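Steamed Buns in a Little Electric Steamer

I make these most Thursday nights, and I've been promising to write the recipe up since March, so let's go! It makes four good-sized buns, the plain kind with nothing inside, great for mopping up soup or splitting and stuffing with whatever is left in the fridge.

You need 500 g of all-purpose flour (I buy the Slanina one, the low-protein bag, because bread flour makes them chewy), 200 ml of warm milk plus a splash of water, a packet of instant yeast, 2 tablespoons of sugar, a pinch of salt and a spoonful of oil. That's enough dough for two rounds of four, and I freeze the second half before it rises.

Stir the yeast and sugar into the milk, pour it over the flour and mix until it looks like a shaggy mess. Add the splash of water if there's dry flour at the bottom of the bowl. Now knead. I do ten minutes by hand with the radio on, and I mean a real ten minutes — the first few times I quit at five and my buns came out lumpy, like little moons. You want the dough really smooth before it goes anywhere near a bowl to rise.

Cover it and leave it until it's doubled. In my drafty kitchen in Stodham that's over an hour in winter, half that in summer. Then knock all the air out, and knead again for a couple of minutes (yes, again!). Cut off half for the freezer, divide the rest into four and roll each piece into a tight ball with the seam tucked underneath. Sit each one on a small square of baking paper and let them puff up for 20 minutes. They should feel light when you pick one up. 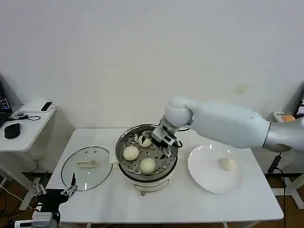 Water goes in the base, up to just under the tray and no higher. If it bubbles up through the holes you get soggy bottoms. I start with cold water and put the buns in right away, lid on, so they get a last little rise as everything warms up. Leave plenty of room between them, they grow a lot. If four looks tight in your pot, do two batches.

Once you see steam coming out of the vent, give them 12 minutes. Don't peek! Then switch off and wait five more minutes before you lift the lid. I skipped that wait for years and couldn't figure out why my buns wrinkled up like raisins. Lift the lid away from you and keep it level until it's clear of the pot, so it doesn't drip all over the tops.

Move them to a plate one at a time. I use tongs, the soft-tipped ones from Jandton, with a light grip — squeeze too hard and you'll leave dents. Peel off any paper while they're still warm.

Leftovers keep for two days in a sealed box. Re-steam them for three minutes, or slice and fry them in butter for breakfast with a bit of honey.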